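Vultetell Student Robotics Club
Frequently Asked Questions
Updated May 3, 2023

Who can join?
Any student enrolled at Sallell, in any major. You do not need to have built a robot or taken a programming class. If you are taking fewer than two courses this term, check with the student office first, as club insurance only covers registered students.

How much time does it take?
Members meet in the lab twice a week for 2 hours. Before a competition most people put in extra evenings. You can skip meetings during exams, but please post in the club channel so your team can plan.

What does it cost?
Nothing for the first term. After that dues are $82 a year, which covers lab access and a shirt. Travel is paid separately out of the club budget, currently $1,510.

What is the Skamton Challenge?
It is the contest we enter each year. Teams write control software for a two-armed robot that has to do household jobs in a simulated home: opening doors, moving dishes, putting things away. The qualifying rounds are all in simulation. Only finalists get time on a physical machine.

Do I need a powerful computer?
No. The simulator runs on the lab machines and you can log in to them from home. A laptop is fine for writing code. If you want to run the simulator on your own computer, you need a separate graphics card.

What will I be working on first?
New members start with the door task. The robot has to get a gripper onto the handle, hold on, and move the door without hitting the frame or the wall. You begin with a working arm controller and change the part that decides where the gripper goes.
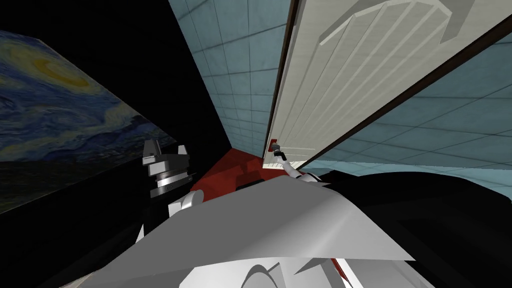
Door task in the simulator, with the right gripper at the handle.

Why doors?
The task is short, so you can run it many times in an evening, and it uses most of what you will need later. Handle position, grip force and the swing of the door all have to be right together. The rooms also have different walls, floors and decorations, so code that depends on one background color will fail in the next room.

Which language do you use?
Python for almost everything. The Kárason team also has some C++ in its motion planner. You can ignore it unless you join that team.

Can I work alone?
For the door task, yes. For the Challenge you must be on a team. We assign teams after everyone has finished the door task, and you can ask to be with a friend.

Can I get course credit?
Not for membership. Some members have used their club work as the base for a senior project. Talk to your adviser before the term starts.

When can I sign up?
Sign-up opens in September and stays open all year. If you join after teams are set, you will be added to one that has room.

I missed the first meeting. What should I do?
Come to the next one. The setup guide is in the shared folder, and the door task can be started at any point in the term.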